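Sink Clearing, Simulated Set (Skilska release)

Last updated: December

# What this is

Hello, and thank you for looking in. This folder holds the simulated half of our gripper and controller comparison, the one we have been calling Skilska since the very first planning call (it was the name of the repository before it was the name of anything else, and it stuck). The task is simple to say and surprisingly fiddly to do: an arm reaches into a sink, takes hold of one object and lifts it clear of the rim without bringing its neighbours along.

There are 920 episodes altogether. Of these, 263 are marked `review` in the index, which means that a person has watched them from start to finish and agreed with the success label. The rest carry only the automatic label, so please treat them with a bit more caution.

# Why a sink

We began on a flat table top, and every controller we had did so well there that the results told us very little. A basin has sloping sides, a rim to get over, and taps that stand in the way of a lazy approach path. It also crowds things together, so that the fingers often have to go down into a narrow gap between two objects.

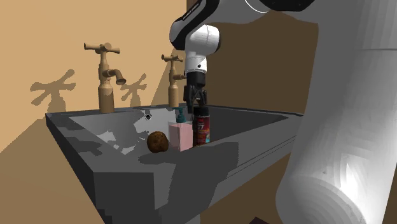
The two controllers handle such gaps rather differently. Merimar plans the whole descent before it moves and then keeps to it, come what may. Testa corrects itself on the way down, using the wrist forces, and will happily shuffle sideways if a finger meets something. I have a soft spot for Testa, I must admit, but Merimar is a good deal quicker when the objects are well spaced, and it would be unfair of me not to say so!

# What is in the folder

- `episodes/` has one file per attempt, with joint positions, gripper width and the commanded target
- `views/` has the rendered video, with the same file names as the episodes
- `index.csv` has the controller, the object asked for, the label and the `review` mark
- `layouts/` has the starting poses, should you want to run your own controller on them

# Objects and layouts

The objects were picked to be awkward in different ways. Some are round and roll, some are tall and tip over, and the lumpy ones settle against the slope at whatever angle they please. Layouts are made by dropping things into the basin and letting the physics settle, so you will find leaners as well as neat upright ones. We left those in on purpose, as a tilted can is a far better test of a grasp planner than one standing to attention.

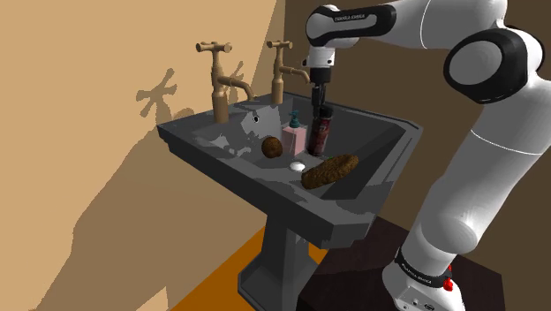 Franka arm over the basin, gripper pointing down beside the tall container's black cap.

# Known problems

Shadows in the renders have jagged, blocky edges. We tried a softer setting and it slowed everything down so much that Elisa Galli (who looks after the render machine, and is very patient with the rest of us) asked for the old one back. If you are training on the images, do keep this in mind.

Contact with the rim is a little too slippery. The Wilport settings file fixes most of it, but these episodes were recorded before we had it, and I would sooner leave them alone than mix the two.

# Questions

Please open an issue, or write to Elisa if it concerns the renders. We go through them on a Monday.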